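How Do You Teach a Robot to Fold Laundry?

For ages 8 to 12

Think about how you learned to fold a shirt. Somebody probably showed you once or twice. Then you tried it, and it came out lumpy, and you tried it again. After a while your hands knew what to do.

A robot can learn to fold too, but it needs a lot more help. A few tries won't do it. It may need hundreds of tries, or thousands, and people have to make them all.

What is an example?

In this kind of work, an example is a recording of a person doing a job from start to finish. If the job is folding a towel, the example starts when the person reaches for the towel and ends when the person lets go of it.

The recording has two parts. One part is video. The other part is a list of movements: where the hand went, how fast it moved, and when it opened and closed. The computer needs both parts. The video tells it what things looked like. The movements tell it what the person did about it.

A group of examples is called a data set. The people who work on the laundry project at the Prudthorpe lab call theirs Sostine. On July 14, 2022, Sostine had 1,949 examples in it.

Why not just write down the rules?

You could try. Rule one: pick up the corner. But which corner? What if the corner is tucked under? What if the cloth is bunched up in a ball and there is no corner showing?

A block always has the same shape. Cloth doesn't. Every time you drop a towel, it lands a different way, with different bumps and creases. You would need a rule for every one of them, and you would never be done writing.

So the team lets the computer look for patterns. It goes through the examples and compares them. When the cloth looked like this, the person's hand went there. With enough examples, the computer can make a good guess about a towel it has never seen before.

A hand you can hold

The people making the examples don't fold with their bare fingers. They hold a tool called a gripper. It has a handle to hold on to and two fingers that pinch together when you squeeze. A camera rides on the tool, so it goes wherever the gripper goes.

There is a good reason to do it this way. A robot has a gripper too. If a person folds with ten fingers, the robot can't copy that. If a person folds with a gripper, it can come much closer.

The camera has a very wide lens, called a fisheye lens. It takes in a lot of the room at once, and it makes straight things look bent. The edge of a table turns into a curve. Cloth that is close to the lens looks puffed up and round, even when it has been folded. The computer doesn't mind. It learns from bent pictures and it will work from bent pictures.

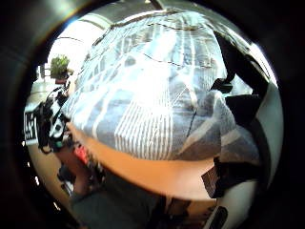 Folded cloth on a table, as the camera on the gripper sees it. Look for the small potted plant near the window.

A day of folding

Aleksi Kauppinen collects examples for Sostine. On a busy day he makes 148 of them. He shakes out the cloth, drops it on the table, presses a button to start recording, folds, and presses the button again. Then he shakes it out and starts over.

He doesn't try to be perfect every time. Sometimes the cloth slips and he has to grab it again -- and he leaves that in. A robot will drop things too, and it needs to know what to do next.

Some recordings have to be thrown out, though. One week the team removed 79. In most of them the button had been pressed too late, so the first part of the job was missing.

Why change things around?

Suppose every example used the same white towel on the same table. The computer might learn that only white things can be folded. Give it a striped pillowcase and it could get stuck.

So the team switches cloths. They use plain ones and striped ones, thick ones and thin ones. They also work in different rooms. Two other labs, in Bidlow and Kandpal, send in examples from their own tables, with their own windows and their own light. In September the team plans to add 1,000 more, and these will all be of socks.

Try it yourself

You need a dish towel and two pairs of kitchen tongs.

Drop the towel on a table. Fold it in half using only the tongs. Now do it again, and drop the towel a different way first. Did you grab it in the same place both times?

Ask a friend to watch and write down each thing you do. Then trade places.

Words to know

Data set: a group of examples kept together.
Fisheye lens: a lens that sees very wide and makes straight lines look curved.
Gripper: a tool or robot hand that pinches things to pick them up.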